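Folding Table: Cloths, Surfaces and Corners

September
By Ismail Ait Ali

This gallery covers the flat-cloth work at the Zulitz workshop. All folds are made on a plain white tabletop, which gives a clean edge against dark fabric. The stock is kept in 4 weights, and each piece is pressed before use.

Pinstripe, gray. Charcoal ground, thin white stripes along the long dimension. The cloth is laid flat and handled from the corners.

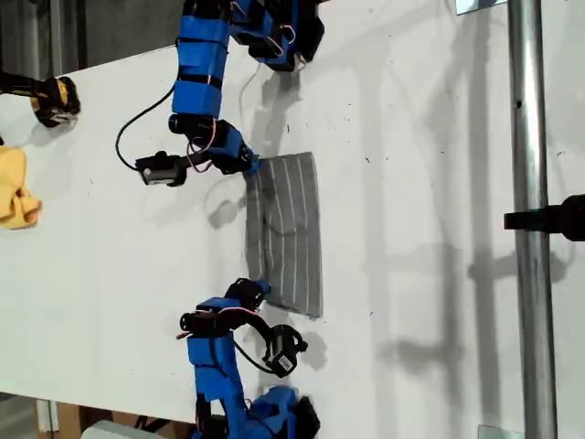
Stripes serve as the reference for alignment. A half fold is accepted when the stripes on the top layer run parallel to those underneath. Deviation of up to 7 mm at the free edge is allowed; anything larger is opened and laid out again.

Cloths are stored flat, stripes facing up, in the drawer under the pressing board. Fold notes are kept by Jhair Escobar.

Related
Urkham: plain weave, undyed
El Ouafi: hems and selvages
Pinine: napkins, quarter fold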